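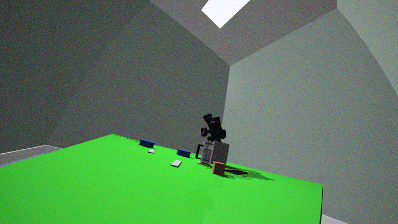 Quarterly Progress Report: Bustarura Small Water Systems Leakage Program

Home | Programs | Reports | Grants | Contact

Thursday, August 27, 2020
Prepared by Braulio Bautista, Program Engineer
Submitted to the Koo Foundation, Infrastructure Desk

1. Status

Work under the second grant period is on schedule for metering and behind schedule for pipe replacement. Spending is below plan for the same reason. No change to the total award is requested. A change to the order of work is requested in section 6.

2. Zone metering

The distribution network in Bustarura was divided into 12 metered zones at the start of the grant. All of the zone meters are now installed and reporting. The last two to go in were on the Cira side of the river, where the existing valve chambers were too shallow for the specified meter body and had to be rebuilt with a deeper floor slab.

Meters log flow at fixed intervals and store the readings locally. A technician collects the data on foot once a week. Remote collection was priced again this quarter and again left out. The terrain between the upper zones and the office would need a repeater, and the cost is not justified by the size of the network.

Two meters gave unreliable low-flow readings after commissioning. One had been installed too close to a bend and was moved downstream. The other had grit in the strainer, probably left over from the chamber work. Both now agree with the portable check meter within the tolerance given in the grant agreement.

3. Night flow analysis

Minimum night flow is the main indicator used in this program. Household demand is lowest in the early hours, so most of what passes through a zone meter at that time is leakage, tank filling, or a tap left open. We subtract an allowance for legitimate use based on the number of connections in the zone. The network has 461 active connections.

The upper zones show the highest night flow per connection. This was expected from the pressure readings, since these zones are fed directly from the main tank line and have no pressure control. The lower zones are better than the baseline survey suggested. Part of that difference may be an error in the survey, which was done before the boundary valves were checked. Three of those valves were later found to be passing water when closed, and the baseline for the affected zones has been recalculated. The revised figures are in Annex B and replace those sent with the previous report.

Wotoven zone remains an outlier. Night flow there rises and falls over several days with no matching change in pressure. A large private storage tank with a faulty float valve is the most likely cause. Step testing is planned once the road to the lower valve is passable again.

4. Leak detection and repair

Acoustic survey work covered the upper zones first. Results on the older steel pipe were good. Results on the plastic pipe laid in later years were poor, as plastic carries sound badly and the fittings are far apart. For plastic sections the crew now closes valves one at a time and watches the zone meter — slower, but it narrows the search to a length that can be dug.

Most of the leaks repaired this quarter were on service connections at the saddle. The saddles in question are of one pattern and use a thin rubber seal that hardens with age. We recommend replacing them whenever a trench is open for any other purpose. A stock of the newer pattern has been ordered.

5. Pipe replacement

Replacement of the Cira trunk section has not started. Pipe was delivered to the yard and accepted, with the exception of 30 lengths rejected for damage to the spigot ends. The supplier has agreed to replace these at no charge but has not confirmed a shipping date. Trenching was held back so that the route would not stand open through the rains.

The excavation permit remains valid until November. If replacement pipe has not arrived in time, an extension will be needed, and the application should go in early.

6. Requested change

We ask that pressure control in the upper zones be moved ahead of the trunk replacement. Two pressure reducing valves would be installed on the tank line, using chambers that already exist. The work needs no new pipe and can proceed while the supplier resolves the rejected lengths. Lower pressure will cut the flow from leaks not yet found and should reduce the rate of new bursts on the steel sections.

The cost can be met from the existing fittings line. A revised schedule is attached as Annex C. It moves the completion date of the trunk section back but leaves the end of the grant period as it stands.

7. Staffing and training

The second field technician position has been filled. Training on the logger software is complete, and both technicians can now produce the weekly zone summary without help. The training of the valve crew on step testing is partly done — the classroom portion is finished and the night exercise is not.

8. Next quarter

Install pressure reducing valves, subject to approval of section 6.
Complete step testing in Wotoven zone.
Receive and inspect replacement pipe.
Repeat the connection count in the lower zones, where several unregistered connections are suspected.

Annexes A through C are sent separately.

0 comments | 12 shares

We use cookies to remember your settings and measure visits to this site. By continuing to browse you agree to their use. Accept | Manage preferences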